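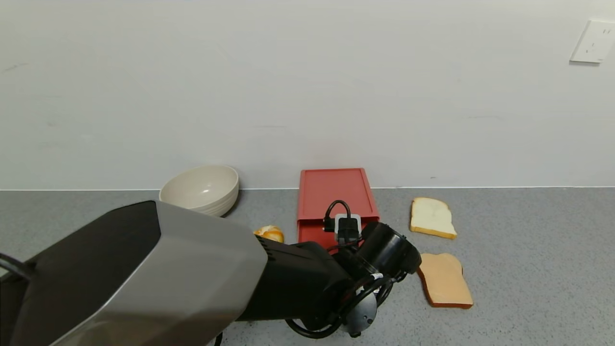

Countertop with the red tray at the wall

Hello Rajkumari and all,

On Saturday you wrote:

> Should we remove the people who did not open our newsletter
> since October? Panicker shows 200 such addresses.

I would not remove them yet. Many mail programs block the tracking image, so a reader can look as if he never opens. Please send them one short message first – with a clear subject and one link to stay – and wait 20 days.

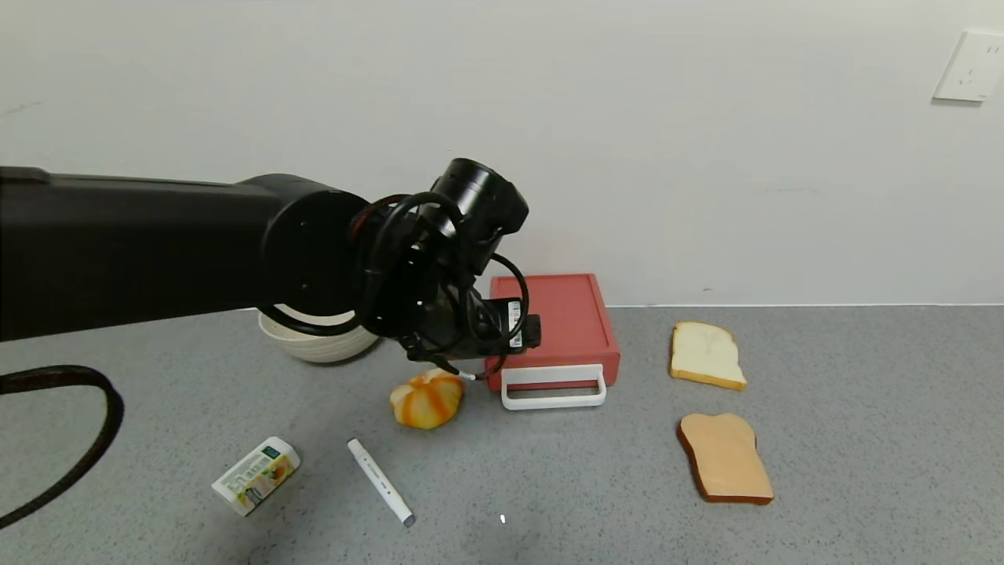 Ayman Majali wrote to me off the list that 20 days is too long, and that at Grerkton they wait six and get the same answers. I can accept this, but then we should send a reminder on day 4.

Regards,
Ragnvald Ljungberg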